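Dilden Kitchen Shop: Your Bread Box Questions

How do I clean my bread box?
Tip out the crumbs first, then wipe the floor with a soft cloth and a drop of dish soap. We like to leave the lid open until everything has dried (overnight is lovely, if you can spare the counter).

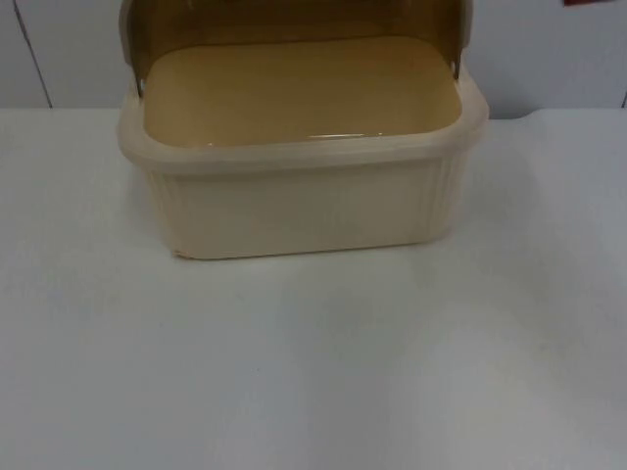
Photo: Oyelaran Studio for Dilden

The smooth inside wipes down in a moment. The ribbed parts at the ends like to hold on to flour, so an old toothbrush is your friend there!

Will a whole loaf fit?
Most sandwich loaves do, and so does a 500 gram rye. For those big round country loaves, cut them in half and tuck the cut sides together.

How long does bread keep?
We find 4 days is about right for a plain white loaf, a bit less in a muggy summer.
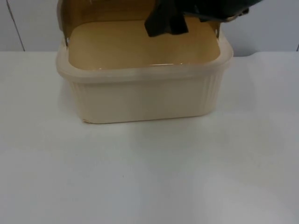
Sourdough will often go longer than that, and anything with fruit in it is best eaten early, which has never been much of a hardship in our house.

Can I order a spare lid?
Yes, please do! Ask for part 3661 and tell us whether your box came from us or from our Darkberg store. Lid orders placed in December can take 17 days to reach you, so do write early.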